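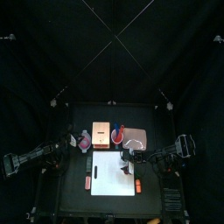
Meriem and I have spent the whole afternoon on the kitchen bits for Prorkanthorpe, and I'm so pleased with how they look on black! All four are below, cups and boards and all. 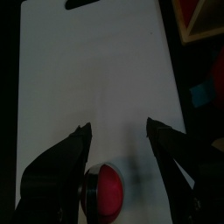 Red button-like thing on the white board, handle slot at the top.

Next up, the back row, my favourite bit (Reda says I've got far too fond of it).

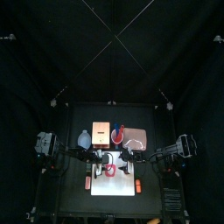
I do love a plain wooden box. My gran kept 11 years of string in hers and wouldn't let us near it. Ours stands next to the pinkish cup with the blue and red utensils, and I think they cheer each other up.

More to come in July, once Marwa is back with the rest of the crockery.
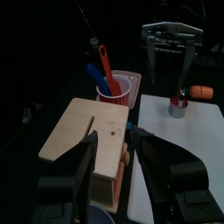 She's promised me mugs as well, so I'd better clear a shelf.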